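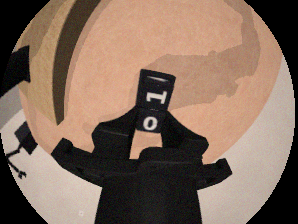 Vanderleia Medeiros
Applications support, Foltis
Page updated December 12, 2025

Andus two-finger gripper

Status: on sale, with a firmware hold. Read the fault notice before you power up a new unit or one back from storage. If your gripper is on build 687, do not run it with people in reach until you've read it. Spec and spares are further down as usual.

Fault notice: gripper closes on reset

What happens. Gripper is holding a part. Protective stop. Operator reaches in, takes the part out by hand or shifts it, steps back or doesn't, somebody presses reset. The gripper should stay where it is and wait for a command. On build 687 it can carry out the last grip command again, at whatever force was set. Max force on this model is 70 newtons. Enough to hurt a finger, more than enough to trap one.

It does not happen every time. The part has to come out while the stop is active, and the last command before the stop has to have been a grip, not a move to width. Both have to be true. If you reset with the part still in the fingers you'll see nothing odd, and that is how it got past our bench test. We always reset with the part in.

First report came in June from a customer doing pick and place on small parts. Gloved fingertip pinched, bruise, no break. We put it down to a wiring mix-up on their stop circuit and we were wrong about that. Second report was a different site with different wiring and the same thing happened. Should have gone back to the first one sooner.

Which units

Build 687 only. The build before it is fine, and we have not been able to make the current one do it. To check: Andus settings, then Device, then Firmware. The build number is the last group. If the screen is blank or the number won't load treat it as 687.

The serial number on the body tells you nothing useful here, please don't send photos of it. Plenty of older grippers were updated in the field and plenty of newer ones shipped before 687 went out.

What to do now

Put the current build on. Download is in your Foltis account under Andus, same place as the manuals. Arm powered down, gripper on bench supply or on the arm with brakes on, fingers empty. Progress bar sits still for a good while near the end, leave it alone. Power cycle when it says done, then check the number again.

Can't update today? Then:

Cut gripper power before anyone reaches in. Gripper supply, not just the arm stop.
Take auto reset off if your cell has it.
After clearing a part, send an open command from the pendant with the guard shut, before you go back to auto.
Turn the grip force down to what the part really needs. Most people are running far too high.
Tell the night shift. A note on the guard door will do.

Note that cutting supply lets go of nothing. The fingers are self-locking and keep their position with the power off. To free a trapped hand or part use the manual release screw on the side of the body, 2 mm hex key, anticlockwise. Keep a key tied to the cell. We now pack one with every gripper, older boxes won't have it.

How we tracked it down

Mostly in simulation, in Jesto, with the gripper model on one of the numbered Kubo blocks, the small black ones with white digits. Grip, stop, delete the block from between the fingers, reset. We ran the same controller code that goes into the real unit, so the fault comes along with it. Almost 3,000 cycles before we had the conditions pinned down, most of them wasted on stop timing, which turned out to have nothing to do with it. The digits were handy for matching a run to its log when the block had been turned over.

Then repeated on real hardware behind a closed guard, with a foam block pulled out on a string. Same result. Same test on the current build: fingers stay put, status goes to "position unknown", gripper waits. That's the behaviour we want.

Be aware the simulation doesn't give you a true pinch force. Contact is approximate, fine for finding a logic fault, no good for a risk assesment. If you need force figures for your own cell, measure on the real thing with a proper gauge. We can lend one, ask.

What changed in the current build

Last command is cleared on any stop, protective or emergency.
After reset, the first command has to be sent fresh.
New status "position unknown" if the grip width changed during the stop.
Some programs will now halt after a reset where they used to carry on. Intended. Add an open or a home step after your reset handler and they'll run again.

Spec, short version

Fingers: two, parallel, black, replaceable tips
Max grip force: 70 newtons, adjustable from the pendant
Drive: electric, self-locking
Manual release: side screw, 2 mm hex
Mounting: adaptor plate sold seperately, tell us your arm
Simulation model: Jesto, free with the gripper

In the box

Gripper, cable, spare tips, hex key, printed safety sheet. If your safety sheet has no section headed Reset it's an old one. Bin it and print the new one from your account.

Spares

Tips, cables and release screws all in stock. Adaptor plates depend on the arm. The Kubo block set is listed on its own page and ships separately from the gripper.

Returns and exchanges

You don't need to send the unit back for the firmware. If you'd rather we did it, we will, carriage paid both ways, just open a ticket first and put "reset fault" in the title. Anything that has closed hard on a tool or fixture should come in for a look regardless of build. Bent tips are easy to miss. Quick check is to close the fingers empty at low force and look for a gap at the ends.

Questions we keep getting

Emergency stop as well, or only protective? Both.

Does a safety rated mat fix it? No. Fault is on reset, and a mat won't help if the person pressing reset can't see the hand.

Can I go back to the older build? Yes, if the current one breaks something you can't sort right away. Ask for the file by ticket, it isn't on the download page. Don't stay on it for ever.

My gripper did something like this but I'm not on 687. Stop using it, leave the log as it is and ticket us. Do not power cycle first, the log goes with it.

Near misses count too. If it closed and nothing was in the way we still want to hear, with the build number and the last command sent.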